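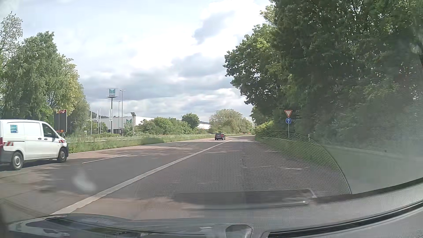 Community help > Faith, law and equality > Places of worship

16/11/2022
Posted by Yuzuki Kawaguchi

Can a religious trust keep women out of one room if the rest of the building is open to everyone?

I've been going to the meditation hall at Gunby for years and I love the place, so please don't read this as me having a go at it. There's a small inner room where the founder's relics are kept, and by custom only men go in. It was never written down anywhere (I asked!) and most of us just sat in the main hall and got on with it. Then in March the trust put out a new set of house rules and there it was in black and white, rule 4, men only past the inner door. My daughter is furious. My mother-in-law is furious with my daughter.

What muddies it is that the trust now hires out the whole building for weddings and talks, inner room included, and takes money for it. It also had a grant from the Otach fund to mend the roof. Does any of that change things? I'm in England, if it matters. I don't want to drag anyone to court, I'd just like to know where we stand before the members' meeting.

Imai_reader
Hello Yuzuki, I sat on the board of a much smaller trust so I've had to read up on this, though I'm no solicitor. The Equality Act does have exceptions for religious bodies. They can sometimes limit who takes part or who uses the premises by sex, if that's needed to fit the teachings or to avoid upsetting the strongly held beliefs of a good number of followers. So a custom like yours isn't automatically against the law, much as it may grate.

The hiring out is where I'd look harder. As I understand it the exception is tied to religious purposes, and it doesn't cover an outfit whose main purpose is commercial. Letting a hall now and then to patch a budget probably doesn't make you that, but if women are turned away from a room at a paid event with nothing religious about it, I'd want the trust to get proper advice. The grant depends on its own terms. Ask to see the agreement, they often have an equality clause tucked in near the end.

Also, check the trust deed! If the restriction isn't in there, find out who had the power to make rule 4 and whether members should have had a say. We had a row that went on for 2 years and in the end it all came down to who was allowed to change the rules.

vinunis_pete
If you don't like the rules find another hall. Simple as. People have worshipped there for generations and along comes someone with a form to fill in.

Marrowfat
Bit harsh, that. She said she's been going for years, it's her hall too.

I'd add to what Imai_reader put: the law is one thing and what your own people believe is another, and you might get further with the second. When our place argued over who could read at the front, the most useful bit was an evening where the older women talked about why they'd kept to the custom. Some of them minded a lot more than anyone had guessed, and a couple truly didn't want it touched. I went in quite sure of myself and came out less so. Maybe ask for the same before the vote, with your daughter and your mother-in-law both in the room (good luck with the seating). And the Equality Advisory and Support Service has a helpline if you want to talk it through with someone outside.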